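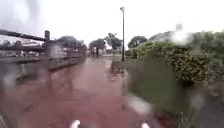 Innes Court: is anyone still watching?

gravyboat_66
Right, I have stuck with this soap through the flood, the second flood and the vicar's amnesia, but tonight's may have finished me. We are now meant to believe that the woman running the flower shop has been her own sister since March. Same coat, same voice, same habit of leaving the room whenever a phone rings. Her husband didn't notice. Her husband is a detective.

marmaladeskies
He's not much of a detective, to be fair to the writers. It took him 12 episodes to find a body in his own boathouse.

gravyboat_66
And then only because the dog did it. The dog should have had the promotion.

pelmet
I thought it was a cracking episode. The kitchen row was the best thing they've done since the wedding that wasn't. She had to play a woman pretending to be a woman who is pretending not to be upset, and I followed all of it. You lot want it to be a documentary.

marmaladeskies
I want it to be a soap where people own a mirror, pelmet. The acting was lovely, I'll give you that. She's carried the thing for years on two facial expressions and a cardigan.

Tin_Whistler
Can someone remind me what Lusus is? They keep saying it in lowered voices and I missed a fortnight.

gravyboat_66
Lusus is the company that wants to buy the harbour. Or it's the boat. It was definitely the boat at Christmas.

quietcarriage
It's both. The company is named after the boat, the boat sank, and the insurance money set up the company. This was all explained in episode 917 by a man we have never seen again.

Tin_Whistler
Thank you. I feel worse.

pelmet
See, quietcarriage was paying attention. It does make sense if you watch it with your phone in another room.

doormat_deluxe
Haven't posted for ages but I have to say something about the move to Culto. I used to put the telly on at half seven and there it was. Now I have to remember a password, choose which of us is watching, and sit through the same trailer for Prilesa every single night. I could recite it. "Some islands keep their secrets." Some viewers would like to keep their tea warm.

marmaladeskies
Prilesa is good though! Went in expecting nonsense with yachts and it is nonsense with yachts, but the grandmother is magnificent. She slaps a bishop in the first ten minutes.

gravyboat_66
Why did the trailer not lead with the bishop

pelmet
Prilesa is badly dubbed and everyone in it looks as if they're waiting for a bus. I gave it two episodes.

marmaladeskies
Watch it with subtitles like a grown-up.

pelmet
I watch television while ironing. I can't read and do collars.

quietcarriage
Back on Innes Court for a moment. There's a continuity problem with the sister business. When she went into hospital after the marquee collapsed, the doctor mentioned the scar on her shoulder, and the scar belongs to the real one. So either they swapped after the marquee, or the doctor is in on it.

Tin_Whistler
The doctor is always in on it.

gravyboat_66
Or the writers forgot. I'd put money on the writers forgot.

quietcarriage
They don't forget scars. Birthdays, yes. That boy has been sixteen for three years.

doormat_deluxe
He did his exams twice and failed both times, poor lamb. I worry about him more than my own.

pelmet
I think it's the doctor. Look at how he held the clipboard tonight – he never turned it round. That's a man with something on his clipboard.

marmaladeskies
We agree on something. Somebody write it down.

gravyboat_66
So are you all telling me to carry on? I had plans. I was going to take up evening walks.

pelmet
You said that in the last thread and in the one before it. You'll be there tomorrow with your feet up, same as me.

gravyboat_66
Only to see what happens with the clipboard.

Tin_Whistler
Is the boat still sunk, by the way?

quietcarriage
Half of it.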